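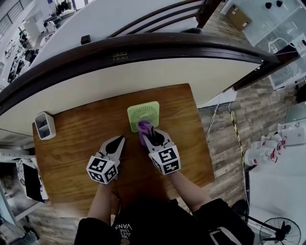 Demonstration operators for household tasks (part-time, Skasa site)

Skistent is looking for people who will show small household tasks to our robots. You hold one gripper in each hand and do the work with them, for example wiping a desk fan with a cloth, and the movement is recorded so that a robot can learn it later. We need new operators for the Pringle project, which is all about cleaning and tidying on a desk.

No technical education is required. Our present operators worked before in kitchens, shops, a dental office and a sewing workshop. What we look for is a calm hand and the patience to do the same task again many times.

About the project

Pringle started in May. The goal of the present phase is 2,000 accepted demonstrations, and at the time of writing we have 1,149. A demonstration is accepted when the task is finished, the hands did not touch the objects directly, and the tracking of both grippers was not lost. If one of these conditions is not met, we simply record again. You are not paid by the piece, so there is no reason to hurry.

The tasks are short. You take the cloth with one gripper, hold or steady the object with the other one, wipe the front and the sides, and put the cloth down. Then the objects are moved to new places and you begin again. After some weeks the tasks become longer, and there will also be sorting of pens, winding of cables and opening of boxes.

Your work

Recording demonstrations according to the task card of the day.
Arranging the table between two recordings.
Calibrating the grippers at the start of the shift and after every break.
Checking your own recordings in Plundex, our review program, and marking the bad ones.
Writing a short note when a task card is unclear. These notes are read, and many cards were changed thanks to them.

The grippers open and close with your fingers, and at first it feels like eating with very big chopsticks. Most people need two or three shifts until a soft thing such as a cloth stays where they want it. Please do not be discouraged by the first day.

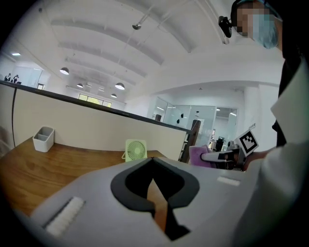 The square markers on the grippers must stay visible during the whole recording. This is the most difficult habit for beginners, who like to turn the wrist inward or to bend the head over the table. Your trainer will sit with you for the first three shifts and will tell you when it happens. On some days you also wear a small camera on the head. If you wear glasses this is normally no problem, but please tell us in the application so that we can try it together.

What we expect from you

You are 18 years or older and allowed to work in this country.
You can stand or sit at a table for 50 minutes, with a break of ten minutes after.
You can use both hands equally well, or almost. Left-handed people are very welcome - we have too few of them.
You can follow written instructions in English.
You agree that your hands, arms and clothes, and sometimes your voice, will be in the recordings. Faces are made unreadable before the data leaves our server. The full consent form is sent to you before the interview and you can ask any question about it.

Please do not apply if you have pain in the wrist or the thumb at this time. The grippers are not heavy, but four hours is long. You can write to us again when it is better.

What we offer

A fixed contract of 16 hours per week, divided in four shifts, in the morning or in the afternoon. The pay is 816 euros per month after the training period, with paid vacation. The three training shifts are paid also. Coffee, tea and fruit are free, and the bus stop is directly in front of the Skasa building. Bicycles can be left in the yard.

The contract is for six months. It can be made longer if both sides are satisfied, and an operator with good experience can become a trainer. We cannot offer remote work for this position.

How to apply

Send us a short letter (half a page is enough) and tell us which shifts are possible for you. A CV is useful but not necessary. Write the reference number 459 in the subject line. We invite suitable persons for a visit of one hour, in which you can try the grippers on two easy tasks. Nothing from the visit is kept as training data.

We answer every application, usually within two weeks.

Posted: 2025-07-23
Reference: 459
Place of work: Skistent, Skasa building, ground floor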